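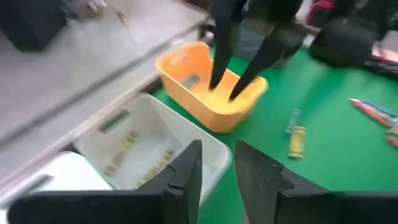 초록 매트 위 분류 작업. 주황 바구니 쪽은 반대편 팔 담당

Stüber 양팔 분류 로봇 사용기 (2024-06-27)

우리 회사 Rikach는 학용품이랑 잡화 반품을 받아서 다시 나누는 작은 작업장이에요. 2월에 이 로봇이 들어왔고, 저는 그 전까지 손으로 분류하던 사람이라 솔직히 반쯤 삐딱한 마음으로 쓰기 시작했습니다ㅎㅎ 설치는 Killalell에서 나와서 해줬는데 하루 만에 끝났어요.

일단 좋은 점! 손목이 살았어요. 예전엔 오후만 되면 엄지 밑이 욱신거려서 파스를 달고 살았거든요. 지금은 팔 두 개가 집어서 통이랑 바구니에 넣고, 저는 옆에서 애매한 물건만 봐 줍니다. 지난달에 저희 줄에서 처리한 게 3,635개인데 그중 제가 다시 손댄 건 163개였어요. 사람 둘이 붙던 줄을 혼자 보는데도 퇴근할 때 덜 지쳐 있고요. 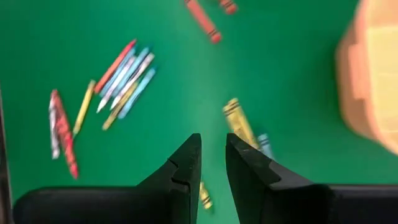

제 일이 제일 많이 바뀐 건 필기구 쪽이에요. 전에는 그냥 집어서 던져 넣으면 끝이었는데, 이제는 로봇 앞에 어떻게 놓아줄지를 고민하게 되더라고요. 파란 무늬 연필이 빨강주황 크레용이랑 나란히 모여 있으면 저는 슬쩍 벌려 놓고 싶어져요. 손가락 사이에 있는 노란 크레용처럼 짧고 가는 것도 신경 쓰이고요(검은 손가락이 워낙 넓적해서 보는 제가 조마조마!). 덕분에 물건을 펼치는 요령은 확실히 늘었는데, 이걸 실력이라고 해야 할지는 모르겠네요.

아쉬운 점도 적을게요. 첫째로 말동무가 없어졌어요. 같이 일하던 언니가 Grovudthorpe 창고로 옮겨 가서 수다 떨 사람이 없습니다. 회사는 배치 전환이라고 했지만 저희 의견을 먼저 물어본 적은 없어요. 그리고 목표량이 슬금슬금 올라가요. 하루 100개 하던 구간이 어느새 200개가 됐는데 시급은 그대로... 이건 기계 탓은 아니지만 사실 분은 꼭 생각해 보셨으면 해요.

별점은 다섯 개 중에 네 개요. 기계만 보면 만족하고, 손목 안 좋은 분들 있는 작업장이면 추천합니다. 대신 들이기 전에 그 줄에서 일하는 사람들한테 꼭 먼저 물어보세요. 정지 버튼 위치도요! 저는 팔이 안 닿아서 나중에 옮겨 달라고 했어요.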